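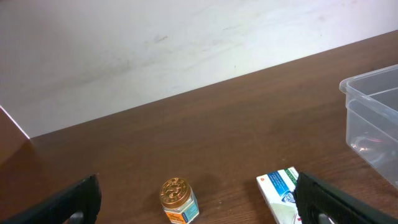

Ask Theophilus Asante how the sorting club got going and he'll start well before September, with a kitchen drawer in his grandmother's apartment in Kurtuluş. "She had everything in there, the creams, the pills, the drops," he says. "I kept thinking, a pair of arms could put that away for her."

The club at Olau meets Mondays and has 11 students now, up from two. Alper Soylu, who teaches there and looks after the schedule (and the keys, and the spare cables), let them have the long table by the wall for as many evenings as they wanted. "I said yes before I knew how many evenings that was," he tells me, laughing.

The task for the Ernex round is easy to explain – small medicine packages go into a clear tub, and the arms do the lifting. Bottles were the first thing they tried. Boxes came later, and Asante still grumbles about them.

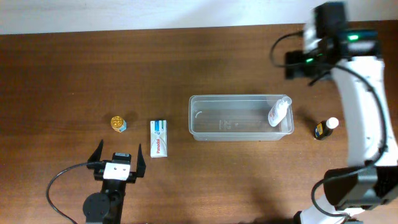

Olau Student Review – Issue 11 – Page 2

"A Panadol box lying flat gives the fingers so little to hold," he says. "You come in a hair too low and you're pushing on the table." They have logged 1,535 tries so far and would like 3,000 before the round, and Soylu has promised them tea for every one of those evenings.

I asked whether his grandmother had seen any of it. "On video," he says. "She wanted to know when it comes to her place – I told her we still have to get good at boxes."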